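Da farinha ao frasco: o meu outono com os fermentos

Já não escrevia aqui desde o verão, e peço desculpa a quem passou pelo blogue à procura da segunda parte do texto sobre as algas. Ela há de vir. Entretanto meteu-se outra coisa pelo meio, como costuma acontecer comigo, e essa outra coisa são as leveduras. Mais exatamente, as leveduras que comem o que sobra de outras indústrias e o transformam em proteína, em gordura, em aromas, numa quantidade de coisas que eu, há um ano, não imaginava que coubessem num bicho tão pequeno.

Tudo começou em outubro, quando a Agnese Rätsep me escreveu a perguntar se eu ainda me interessava por soro de leite. Interesso-me, pois claro! Cresci ao lado de uma queijaria e lembro-me bem do cheiro azedo dos bidões à porta, à espera de quem os levasse para os porcos. A Agnese trabalha agora num projeto chamado Zonen, que junta pequenas queijarias e gente da fermentação, e queria que eu lesse um relatório antes de ele seguir para a gráfica.

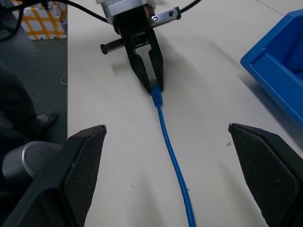
O relatório tinha 39 páginas e li-o de uma assentada, com o chá a arrefecer ao lado. A ideia de base é antiga. O soro leva lactose, a lactose é açúcar, e há leveduras que gostam dela (a Kluyveromyces marxianus, para quem aprecia nomes compridos). Dá-se-lhes o soro, ar, uma temperatura simpática, e elas crescem. No fim separa-se a massa de levedura, seca-se, e fica um pó claro, rico em proteína, que pode ir para ração ou, com mais cuidados e mais papelada, para a nossa mesa.

O que me prendeu foi a parte das contas, que normalmente salto. Uma das queijarias do projeto, a Lapiņa, produz 2137 litros de soro por semana e pagava para se ver livre dele. Pagava! Quando se fala em bioeconomia pensamos logo em fábricas enormes, cheias de tubos brilhantes, e aqui tínhamos uma família com cabras e um problema de transporte.

Voltei a escrever à Agnese com uma lista de perguntas bastante maior do que a revisão que ela me tinha pedido, e ela, com muita paciência, pôs-me em contacto com o Jaanus Lepik, que trata da parte das estirpes. Falámos quase duas horas ao telefone. O Jaanus tem o defeito (para mim é uma virtude) de responder a cada pergunta com uma história, e fiquei a saber que a estirpe de que mais gosta se chama Isitz, que cresce depressa e que faz imensa espuma.

A espuma, aliás, dava um texto inteiro. Num fermentador pequeno a espuma sobe, molha os filtros do ar e estraga uma noite de trabalho. Eu tinha a impressão de que bastava deitar umas gotas de óleo e pronto, mas o óleo também atrapalha a passagem do oxigénio, e a levedura ressente-se. Anda-se ali num equilíbrio que me fez lembrar as compotas da minha mãe, sempre a um passo de virem por fora.

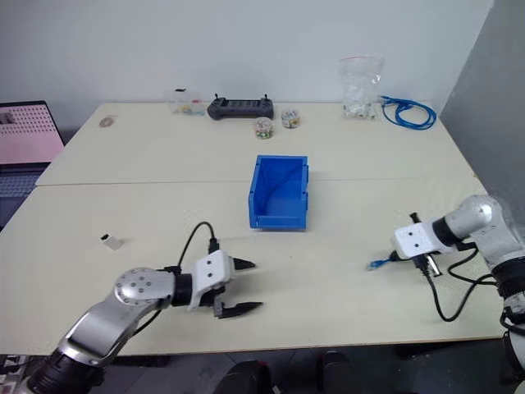 Outra conversa que tive com o Jaanus foi sobre guardar amostras, assunto em que sou uma desgraça. Ele etiqueta tudo no próprio momento, com data, estirpe e lote, e eu tenho tubos no frigorífico que já só identifico pelo cheiro. Resolvi emendar-me e pedi-lhe que me explicasse o sistema, que afinal é simples: um recipiente aberto no meio da bancada para o que está em curso, uma coisa como aquela caixa azul de plástico com a frente rebaixada, e tudo o resto encostado à parede, ao fundo. Ao fim do dia a caixa tem de estar vazia. Ando nisto há três semanas e já falhei umas quantas vezes, mas nota-se a diferença.

Também fiz a minha experiência caseira, que de científica tem pouco. Comprei soro a um vizinho, 8 litros, aqueci-o devagar, deixei-o arrefecer e juntei uma levedura que vem num pacotinho da Sinside, própria para lactose. Borbulhou durante dois dias com um entusiasmo comovente e depois amuou. Suspeito que a cozinha estivesse fria de mais durante a noite. Provei uma colherinha e fiquei-me por aí; não recomendo.

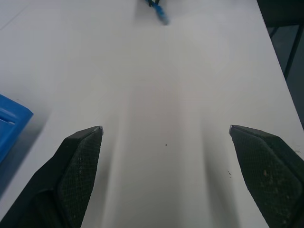
O que ainda quero perceber

Continuo sem saber bem o que acontece ao líquido que sobra depois de tirada a levedura. Leva sais, leva algum ácido, e o relatório despacha a questão em meia página. A Agnese diz que há um ensaio de rega a correr e que me manda os números quando os tiver. Se alguém desse lado trabalha com efluentes de queijaria, escreva-me, por favor, que eu respondo sempre, mesmo que demore.

Fica prometida também a receita do pão com soro, que já três pessoas me pediram. Levo a massa ao forno esta noite e, se não ficar um tijolo, publico-a antes da segunda parte das algas.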